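5/3/18

Episode seven locked, in the sense that a shed door is locked when you lean a spade against it. Berkay Kahraman rang before breakfast to say the broadcaster loves it and has notes. The notes ran to 20 pages. I read them standing up in the kitchen, on the theory that I'd be less likely to settle in and brood, and then I sat down and brooded.

Main one: could Pliltine be less sad. Pliltine is a snail who has lost his house. I have written him as sad. They wonder if he might be "between houses", and cheerful with it, and would he consider a hat. I said I'd take it away and have a think, which Berkay knows by now means no, but with biscuits.

Second note was about Gollar, the toad, who has two lines in the whole episode and apparently one of them is threatening. The line is "Evening." I suppose it's how Kobina says it. He came in last month with a cold and did the whole part an octave down, and we all fell about and kept it, and now a woman in compliance can't sleep. We'll get him back for a pick-up and ask for something sunnier. He will give us something much worse and we'll go back to the first take.

Kobina Sulemana, for the record, is the only one of us the children who visit the studio ever recognise, and only when he talks. He held the lift for a school party last week and said "Evening" and one little boy hid behind a teacher. Very good for morale.

Afternoon on the storyboard for eight. The chase through the reeds is still too long and I can't see what to take out, as it's the only bit anyone will remember. I drew the otter falling in the water in three different ways and liked the first, so that was two hours well spent. The composer has sent a tuba theme for him. It's lovely and it goes on longer than the otter does.

Rang Mum, who asked if I was still doing the cartoon. Told her yes, second series, on the television and everything. She said my cousin has a new conservatory.

Must remember: titles card still spells Stemau with an extra e. It has done since December. I've told three people, one of whom was me. 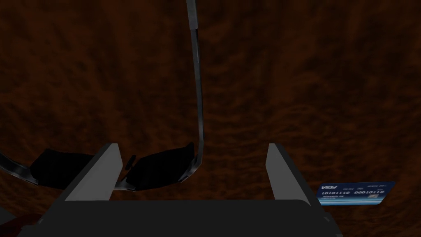 Backgrounds for eight are now the thing keeping me up. The bog at Sfeir has gone green again, a healthy salad sort of green, and I keep saying it's meant to be the end of the year and everything has died back. What I'm after is that deep reddish brown, with the rust and copper streaks dragged across it and the corners going darker, so that Pliltine looks small and pale when he crawls out on to it. The paint team say brown tests badly with under-fives. I said so does bedtime, and we still have that. We've agreed to try one shot in brown and show it to Berkay at the end of a long meeting, after he's eaten. Bed now. I did draw the hat, just to see. It suits him, blast it.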